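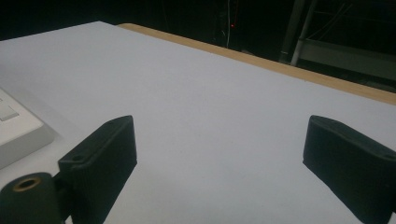 A white tabletop with a wooden edge strip

The Irkonham Cup is an amateur baseball tournament played each August in Irkonham. It is contested by 12 town teams over two weekends, under a double-elimination format that local newspapers explain every year and readers dispute every year.

Games last seven innings until the semifinals. A team leading by ten runs after five is declared the winner, a rule adopted after Etmont beat Derka in a game that outlasted the concession stand.

Derka has won three titles, all by a single run. Rebelo has reached the final more often than any other team and has won it once — by forfeit, a detail its club history places in a footnote. The record attendance is 1,319, set at a final delayed by rain, when up to 3 hours of waiting did little to thin the crowd.

See also: Town team baseball; Mercy rule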